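Sterkesari Building Interior Finishes Group
Minutes of the meeting held 14th July, Room 206

Chair: Sveva Morelli
Present: representatives of Facilities, Purchasing, Tenant Services, Health and Safety, and the finishing contractor (Pace)
Apologies: Lighting Design (written comments received and read under the lighting item)

Minutes of the previous meeting

The April minutes were accepted with one correction. Under "Floor repairs," the words "sealed with hardwax oil" should read "sealed with water-based polyurethane." Facilities asked that the product name be given in full in future minutes, as the wrong compound had been pulled from the store on the strength of the draft.

Matters arising

Extraction in the finishing store. The replacement fan is installed and the duct joint has been retaped. Airflow at the bench position meets the value set by Health and Safety. The door closer remains weak and the door does not latch unless pulled. Facilities to adjust.

Oily rag disposal. The lidded metal can is in place next to the store door. Health and Safety had found rags drying over the rim of the sink on one visit and reminded all parties that rags used with drying oils go into the can, under water, with the lid down. Pace confirmed that its crew has been told and that a notice is up in the crew room as well as the store.

Window seat cushions. Deferred again. Purchasing has a price for the foam but none for the covers.

Table finish, second round

The chair summarized the position. The first-round finish (film-forming lacquer, satin) had performed well against water and coffee but could not be repaired locally. Scratches showed white, and spot sanding left a visible halo. The April meeting had asked for a penetrating finish to be tried on the same species and cut of board.

Pace reported on the Lirkex oil. Boards were sanded with the grain, vacuumed, wiped with a barely damp cloth to raise the grain, left to dry and given a final light pass by hand. The oil was applied with a white pad, left to stand, and buffed off before it became tacky. 2 coats were applied, with an overnight interval. A third coat on one test board gave no useful gain in stain resistance and left the surface slightly sticky for several days.

Spread rate was measured by weighing the can before and after. The figure came to 40 grams per square meter for the first coat. The second coat took noticeably less, and Pace will put both weights into the written report along with the room temperature and humidity readings.

On color, the meeting compared the test boards with the existing doors and handrail. The untinted oil was judged too yellow next to the handrail. The dark tint hid the grain, and lap marks were visible on the longer boards. The medium tint was preferred by Facilities and Tenant Services. Purchasing had no preference provided that the tint is a stock color and does not have to be mixed to order.

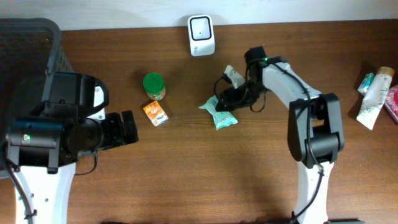

Wooden tabletop, medium-brown finish, against a plain white wall.

Tenant Services asked how the medium tone would sit with the walls. Lighting Design's written comment was that a mid-brown surface against plain white gives enough contrast for the table edge to be read easily by people with low vision, and that no contrasting edge strip would be needed. Health and Safety agreed, subject to the walls staying white.

There was some discussion of sheen. The lacquer had been rated satin by its maker, but under the window wall it produced enough glare that tenants had moved their seats. The oil dries to a low sheen and can be brought up by buffing. It was agreed not to buff beyond what is needed to remove surplus. The cleaning contract should exclude any polish or spray wax, both for slip reasons (overspray on the floor) and because wax residue prevents later oil coats from taking.

Stain tests were run with water, coffee, red wine, vinegar, and a water-based marker. All were left for an hour under an upturned glass and then wiped. Water and coffee left no mark. Wine left a faint ring that came out with a white pad and a little oil. Vinegar dulled the surface slightly. Marker did not come out of the oiled boards, and the affected area had to be sanded. Tenant Services noted that the lacquered tables had the same problem with marker if left for a weekend, and the meeting did not regard this as decisive.

Purchasing asked for the position on cost. Pace said that material cost is lower than for the lacquer but that the oil will need a maintenance coat, probably yearly on heavily used tables. Labor for a maintenance coat is small since no masking or spraying is involved, and tables can be done in place after hours with the windows open. Facilities was doubtful that a yearly coat would be kept up without an entry in the maintenance plan and asked that this be made a condition.

Decision: Lirkex oil, medium tint, two-coat application, is adopted for all loose tables. Existing lacquered tables are to be stripped and refinished when they next come in for repair and not before. A yearly inspection is to be entered in the maintenance plan, with a maintenance coat where water no longer beads.

Action: Pace to supply the written report, with safety data sheets. Facilities to enter the inspection. Purchasing to confirm that the tint is a stock color.

Edge profiles

The group considered whether table edges should be square, eased, or rounded over. Square edges had been specified on the original drawings. Facilities reported that dents and splinters are concentrated on the top arris, mostly from chair arms. Pace recommended an eased edge, cut by router and finished by hand, as oil also holds poorly on a sharp corner and such edges wear through first. Tenant Services preferred a full round-over for comfort at the wrist. Pace pointed out that a full round-over makes the top look thinner and would not match the fixed counters.

Decision: eased edge on long and short sides, with a larger radius at the corners. Underside to be eased by hand only.

Chairs and glides

The Fulla chairs have now been in use since the spring. Frames are sound. The felt glides supplied with the chairs are coming off, and adhesive is being tracked across the floor. Facilities has tried a nail-on felt glide on one group of chairs with no losses so far, but grit is collecting in the felt and there are fine scratches near the entrance. A hard plastic glide was tried in the same area and was louder. Health and Safety asked whether the entrance mat could be lengthened before any further glides are bought. The existing mat stops well short of the inner door and is not cleaned often enough.

Decision: lengthen the mat first and review glides at the next meeting. No further adhesive glides to be ordered.

Action: Purchasing to obtain a price for the longer mat, with a recessed option shown separately.

Lighting

Lighting Design's comments were read by the chair. The replacement lamps over the tables are of a warmer color than those specified, and samples of any finish should therefore be judged both by the window and under the lamps. The lamps in the corridor have run for over 700 hours with no visible change in output, and no action is proposed there. The dimmer in the larger meeting room flickers at its lowest setting. The fault is thought to lie in the match between dimmer and driver – the lamps themselves test correctly in another fitting.

Facilities will set the lower limit of the dimmer above the point where flicker begins and report whether tenants still find the range adequate. Replacement of the driver was discussed and left open until the result is known.

Wall paint

Scuffing behind the tables was reported at chair-back height. The current paint is a flat emulsion and marks burnish when wiped. Pace suggested a scrubbable matte in the same white, applied to the full wall from corner to corner to avoid a visible band. A timber rail was also suggested. Tenant Services was against the rail on grounds of appearance, and Health and Safety wanted the wall kept flat for cable routes.

Decision: trial the scrubbable matte on one wall. No rail. The white is to be matched to the existing wall and not to the color card, which has a slightly different shade from the delivered paint.

Action: Pace to paint the trial wall outside tenant hours. Tenant Services to notify users of the smell and of the closed doors.

Storage of finishing materials

Health and Safety reviewed the store inventory. Several part-used tins have no opening date, and one tin of lacquer has skinned over. Opened tins are to be dated on the lid and on the side. Lacquer and thinner remain in the steel cabinet. Oil may be kept on the open shelf, but applicator pads that have been used may not. Pace asked for a second shelf for test boards, which at present lean against the cabinet and block its door. Agreed, provided the shelf is fixed to the wall.

Any other business

Purchasing noted that invoices for sample boards have been arriving without the room reference and cannot be charged to the right budget. Pace will add it.

Tenant Services passed on a request for coat hooks by the side entrance. Facilities to check what is behind the plasterboard before a position is agreed.

Next meeting

Same room. Date to be circulated by the chair once the trial wall has been painted. The mat price and the written report on the oil are to be sent out with the agenda.

Minutes taken by Tenant Services, checked by S. Morelli.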